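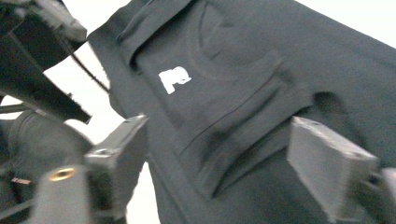
Fig. 1. Tecido cinzento-escuro com vincos e um pequeno logótipo branco estampado.

Tempo de leitura: 6 min

Tecnologia Têxtil II
Apontamentos da aula 5: malhas felpadas, cardação e estabilidade dimensional

1. Ponto de partida

Na aula anterior ficou vista a diferença entre tecido (teia e trama) e malha (laçadas). Esta aula trata de um grupo particular de malhas de trama, as malhas com fio de felpa, usadas sobretudo em vestuário de lazer e desporto. No comércio aparecem como "felpa americana", "moletão" ou "fleece de algodão", nomes que não são equivalentes e que convém evitar numa ficha técnica.

2. Estrutura

Uma malha felpada é formada por um fio de base, que faz as laçadas, e por um fio de felpa, mais grosso e com pouca torção, que não chega a formar laçada. O fio de felpa é preso à base a intervalos regulares e flutua entre os pontos de prisão, no avesso.

Na felpa de dois fios, o ponto de prisão pode ser visível no direito, o que dá um aspeto ligeiramente irregular, sobretudo quando o fio de felpa e o fio de base têm cores diferentes. Na felpa de três fios acrescenta-se um fio de ligação, que esconde o ponto de prisão. O direito fica mais limpo e aceita melhor a estampagem. O custo é mais alto, porque o consumo de fio aumenta e a máquina produz menos metros por hora.

A malha pode ser vendida com a felpa em argola (sem cardar) ou cardada. São produtos diferentes e não devem ser comparados só pela gramagem.

3. Cardação

A cardação levanta as fibras do fio de felpa por meio de cilindros revestidos de guarnição metálica com pontas curvas. Os cilindros alternam entre pelo e contrapelo. Quanto menor a torção do fio, mais fácil é levantar a fibra, e mais fibra se perde também.

Efeitos a reter:
- aumento da espessura e do ar retido;
- perda de massa, variável com o número de passagens;
- perda de resistência ao rebentamento;
- redução da largura, que tem de ser recuperada na râmola.

O amaciador aplicado antes da cardação reduz o atrito entre fibras. Em excesso, a ponta metálica escorrega e o pelo fica curto. Em falta, há arranque de fibra e pó nos filtros. A regulação faz-se por ensaio em pequena escala e regista-se na ficha do lote.

4. Tingimento em tons escuros

Os cinzentos-escuros e os pretos sobre algodão fazem-se em geral com corantes reativos. Num cinzento, que é quase sempre uma combinação de três corantes, uma pequena diferença na velocidade de fixação chega para desviar o tom para o verde ou para o vermelho. A comparação entre lotes faz-se em cabina de luz, com pelo menos dois iluminantes, para detetar metamerismo.

Nas misturas de algodão e poliéster há duas fibras para tingir. Se só o algodão for tingido, o poliéster fica claro e o conjunto ganha aspeto mesclado. Esse efeito pode ser pretendido, mas tem de constar da encomenda.

O corante não fixado sai no ensaboamento. Quando este é encurtado para poupar água, a solidez à lavagem e à fricção em húmido baixa, e o problema aparece depois nas peças com estampado branco, por migração.

5. Estabilidade dimensional

A malha sai do tear sob tensão e relaxa depois. Se o acabamento fixar a malha em comprimento excessivo, o encolhimento surge na primeira lavagem doméstica. Calcula-se assim:

variação (%) = (medida final − medida inicial) / medida inicial × 100

Um valor negativo indica encolhimento. Mede-se em comprimento e em largura, e apresentam-se sempre os dois valores.

6. Caso de estudo: lote 563

O lote 563 foi produzido pela malharia Flemel para a marca Taltby e acabado na unidade de Drosau. A reclamação, recebida em março, referia peças mais curtas após lavagem e alteração do branco na estampagem.

A análise foi feita por Kadir Dursun. Lavaram-se provetes a 40 graus, com secagem na horizontal. A distância marcada no sentido do comprimento, inicialmente de 200 mm, passou para 181 mm. Aplicando a fórmula, a variação é de −9,5 %. Na largura não houve diferença com significado.

O registo da râmola mostrou sobrealimentação insuficiente: a malha entrou quase esticada e foi seca nessa posição. Quanto ao branco, o ensaio de fricção em húmido deu grau 2 na escala de cinzentos, abaixo do acordado com o cliente. O ensaboamento tinha sido feito com um banho a menos.

Dirk Lenz, responsável pelo acabamento, propôs repetir o ensaboamento e voltar a passar a malha na râmola. Isso só era possível para o tecido ainda em rolo. As peças confecionadas foram desvalorizadas.

7. Estampagem sobre malha felpada

Na serigrafia sobre fundo escuro usa-se normalmente uma primeira camada opaca, com cura intermédia, e depois a cor final. Uma camada muito espessa fica rígida e abre fissuras quando a malha estica. Em emblemas pequenos a rigidez incomoda pouco; em áreas grandes é preferível uma pasta mais elástica, mesmo perdendo cobertura.

A temperatura de cura deve ser controlada também por causa do fundo. Nas misturas com poliéster tingido, o calor pode fazer sublimar o corante disperso, que passa para o branco.

8. Trabalho para a próxima aula

a) Recalcular a variação do lote 563 supondo uma medida final de 190 mm.
b) Indicar que ensaios pediria antes de autorizar o corte de um lote cinzento-escuro com estampado branco.
c) Ler o capítulo de Riquelme sobre relaxação de malhas, na parte relativa à râmola.

Entrega em papel, no início da aula. Os cálculos devem apresentar unidades.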